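Re-proofing a rucksack and sorting out wet kit storage

Posted 20 March 2025

The rain cover on my day rucksack stopped working some time last winter, and I put off doing anything about it until a wet walk out to Nallside left the lunch, the map and a spare jumper in the same state. These are my notes on the repair, plus what I have changed about how the contents are packed. Clear bags come into it further down.
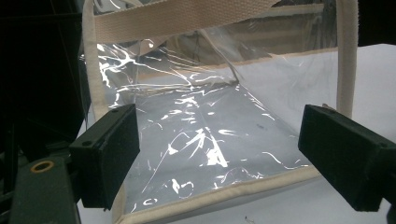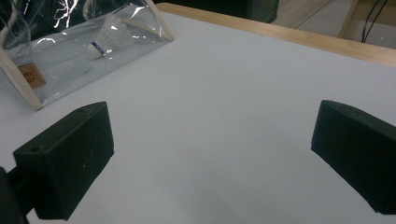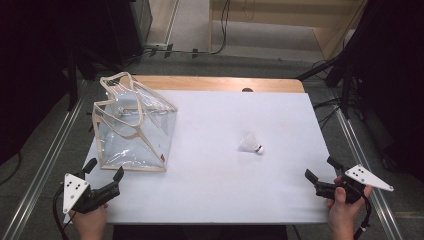 The white table, with the clear bag in all three.

The rucksack is a Skullano, bought second-hand, with a nylon body and a polyurethane coating on the inner face. Coatings of this type break down with age. The first sign is a slightly sticky feel, followed by flaking along the folds, usually at the base and around the lid. Mine had reached the flaking stage at the base only. The outer face had also lost its water repellent finish, so the cloth was soaking through instead of shedding drops.

These are two separate faults and need two separate treatments. A spray-on repellent will not mend a failed coating, and a new coating on the inside will not make water bead on the outside. I did both.

Before starting I weighed the separate rain cover and the sponge-out kit I had been carrying as insurance. The cover came to 151 g dry. After a soaking it held a good deal more, and it never covered the shoulder straps or the back panel, where most of the water was getting in anyway.

Cleaning came first. I emptied every pocket, brushed out the grit and washed the bag by hand in lukewarm water with plain soap. Normal detergent leaves a residue that attracts water, so it is best avoided. The old coating at the base came away with a soft brush and a little surgical spirit. It took an evening and made a mess of the sink. Sound areas of coating were left alone. The bag then hung upside down with all zips open for 2 days.

For the inner face I used a brush-on sealant called Pace, thinned slightly so that it would run into the weave. I put down one thin coat, left it overnight, and put down another. Thick coats stay tacky and crack when folded. The seams had a separate bead of the same stuff, unthinned, worked in with an old toothbrush. The seam where the base meets the back panel needed a second go, as I had missed a length behind the padding.

For the outside I used Natano, a water-based repellent in a pump bottle. The instructions allow up to 400 ml for a large rucksack. I used well under that and wiped off the excess with a damp cloth after a few minutes. Heat is supposed to help it bond, but I would not put a framed rucksack in a tumble dryer. A hairdryer on a low setting did the job, slowly.

Once everything had cured I weighed the sack again and poured a jug of water over it in the bath with kitchen roll inside. The body stayed dry. The main zip let in a small amount, as zips of this kind do, and I have made no attempt to fix that.

Packing has changed more than the rucksack has. I used to rely on one large liner, which meant that opening it in the rain exposed everything. I now use several smaller bags sorted by how often they are opened. Spare clothes go at the bottom in a roll-top and stay there. Food and gloves go near the top. The map lives outside the lot in its own case.

Clear plastic is handy for the top layer because the contents can be found without emptying anything. It does have limits. Thin PVC goes stiff in the cold, creases turn into splits if it is folded along the same line each time, and stitched trim lets water through at the needle holes. An open-topped tote in that material is fine for the car or the hall cupboard but no good inside a rucksack. For walking, a welded bag with a roll closure is the better choice.

The full load for a day out, water included, now has a list of its own. The first aid kit and repair tape are 482 g together, more than I had guessed, and the tape could be cut down to a few turns round a pencil.

The next proper test will be in June, on the longer route past the reservoir. The back panel seam is the part I trust least, and I have kept the remaining sealant in case it needs another coat.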